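Workshop notebook – Skoltwood unit, ground floor
October 3, 2019

Second go at the Stavholm shopfront before the letting agent comes round. The particulars describe the unit as "retail with workshop to rear, ready for immediate occupation", so whoever wrote them has not tried the front door in wet weather. It needs a shoulder. I took 2 mm off the leading edge in July and it has swollen back to where it was, possibly a bit further out of spite.

Planed it again, sealed the edge this time, top and bottom as well. Hung it back on the old hinges with longer screws. It closes. Check again after rain before anyone calls it finished.

Partition between shop and store: the agent wants it down so the place can be shown as one open space, the landlord wants it left so it can be shown as two. Compromise reached by email, after 5 messages, is that it should be "easily removable". I have taken off the skirting on the store side and marked the fixings in pencil. That is as easily removable as a stud wall gets. The sockets on it are still live and are labelled so, in capitals.

Heating. The Climero unit over the back door trips after 42 minutes, same as last time. Cleaned the filter, which had most of a pigeon's worth of fluff in it, and it tripped after 42 minutes again. At least it is consistent. Suspect the thermostat board. A new board is 200 and a bit, before fitting, and the landlord's view is that the incoming tenant may prefer to be cold.
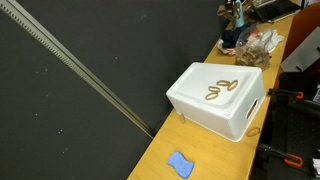 Polyxeni Mavromatis read the above over lunch and has asked me to put down that the board is the landlord's to pay for under the draft lease, clause 5, and that if we let it slide now it'll be our names on the snagging list in spring. She also says the pigeon remark should come out before this gets copied to anyone. It stays.

Measured up again for the floor plan. The agent's drawing has the rear store wider than the building. I think they measured to the outside of the neighbour's wall, which is generous of the neighbour. Sent corrected figures, no answer so far. Jacobs says the last plan he corrected for them went out uncorrected and the unit let anyway.

Loading door at the side runs well now. Greased the track, replaced one roller. The bolt at the foot still misses its hole by a finger's width, so it is padlock only for the time being.

Still to do:
Bolt hole, side door
Second coat on front door edge
Price for the thermostat board, in writing, addressed to the landlord
Find out who has the key to the meter cupboard. Jacobs thinks I do.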